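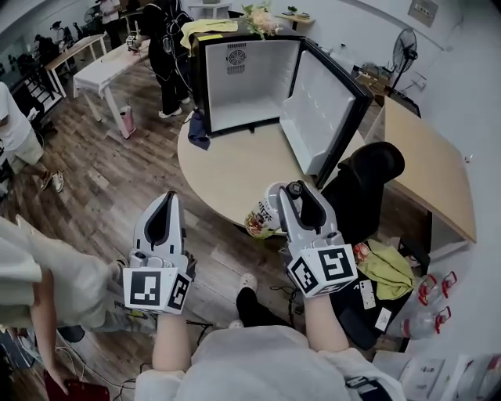 Robotics Club: the fridge term

The Jadthorpe Robotics Club has spent most of the time since January on household jobs, after members voted down another year of line-following buggies. The current favourite is the mini fridge. Open the door, put a can in, shut the door. Any four-year-old can do it, and has probably done it with your car keys.

The club's arm, Louro, can't do it yet. It learns by copying, so members take turns working through the job with a pair of hand-held grippers, one in each hand, and every go is saved for Louro to study. The target is 2000 goes before the end of term. As of 3/21/22 we have 200, of which 58 were thrown out by Margarida Figueiredo for what her notes call "flourishes". Please don't twirl the can.

A few things we've learned so far. Fridge doors are harder than drawers, as the handle hand has to swing wide and most people forget they own an elbow. Cloths are harder than cans. Flowers are harder than anything, and whoever keeps adding them to the task list is asked to come forward and do the next batch personally.

Cristóvão Matos has rewritten the part of the software that lines up the left and right grippers, so the two hands now agree on what time it is. Recordings made before the change are still on the old drive under Jekach - leave them alone until he's converted them. He has asked twice, the second time in capitals.

New members are welcome and no coding is needed. If you can put the shopping away, you're qualified. Sessions run up to two hours and your forearms will let you know about it the next morning. Closed shoes, please, and watch the cables.

We're also still short for the Pliturex Cup. Entry and freight for the arm come to $3000, and the sausage sizzle raised rather less than that. Ideas to Margarida, who would prefer ones that don't involve another sausage sizzle.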